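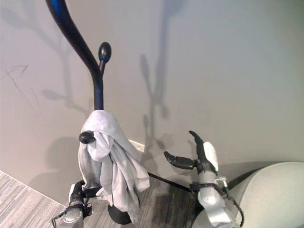 Issue 12

Gripper Trials: Your Questions Answered
Filed under: Automation > Hands-On Comparisons
By the Genora Bench Team | May 7, 2025
60 shares | 12 comments

We get a lot of mail about the gripper comparison, and a good deal of it asks the same handful of things, so we've finally sat down and put the answers in one place. If yours isn't covered, leave it in the comments and we'll do our best to get to it (we read them all, even the long ones - especially the long ones).

Which grippers are you comparing?

Two kinds, for now. The Bestthorpe is a two-finger parallel design that we've been using for years and know far too well. The Dasis is newer to us and has fingers that give a little when they press against something. We run the same chores with each of them, on the same pair of arms, and we swap them between the left and right side partway through so that neither one gets the easy half of every job.

Why a towel on a coat rack? Wouldn't blocks be simpler?

Much simpler, and we do use blocks on the first morning with any new gripper, mostly to find out whether we've wired it up right. But blocks are very forgiving! A towel is a different animal. It bunches up at the top, it hangs in folds that are never the same twice, and it has a thick part and a thin part, and the gripper has to cope with whichever one it meets. Add a rack with round knobs poking out, one of them pressing right into the cloth, and you have a chore that shows you very quickly what a set of fingers can and can't do. Plenty of people at home have a towel on a hook, too, and that's the sort of work we'd all like these machines to be good at someday.

Do you need two arms for it?

You can get by with one, and several readers have written to tell us so. We like two. One gripper can work low, near the hem and the shaft, while the other comes in from the side with its fingers open. With one arm, pulling on a caught towel tends to bring the whole rack along for the ride. With two, you can at least try to steady things while you tug.

How wide should the fingers be open on the approach?

Wider than you think, and then a bit less wide than that. Our starting setting is 60 millimeters between the tips. Open too far and the upper finger is likely to bump a knob before the lower one gets anywhere near the cloth. Too narrow and you pinch a tiny corner of fabric, which slides right out again when you lift. We'd suggest starting where we do and changing it in small steps, writing each one down as you go. (Please write it down. We didn't, our first week, and we're still sorry.)

Do finger pads make a difference on fleecy cloth?

They do, more than we expected when we started. Bare hard tips slide over a soft towel unless you squeeze quite firmly, and a firm squeeze is no good once you move on to something delicate. A rounded pad on the inside of the finger gives you more contact for less force. Wipe pads down between sessions, though, as lint builds up on them and the grip gets worse so slowly that you may blame the software for it.

What about cameras?

We keep one up high, where a person's head would be, looking down at both grippers. It gives a good general view but it struggles with a glossy black pole, and strong light from overhead throws shadows of the hooks on the wall that can look an awful lot like more hooks. If your system keeps reaching for something that isn't there, try softening the light before you change anything in the settings.

Which controller do you run?

The Jaramillo, on both arms, with the factory speed limit left in place. We tried a faster profile and found the arms reached the cloth sooner and then spent the time we'd saved wobbling.

How many tries before you trust a result?

We do 100 with each gripper before we'll say anything in print, and the full set across all the chores comes to 3,000. It's slow going and there's a lot of hanging towels back up by hand. The complete tables are planned for June.

100 readers found this page helpful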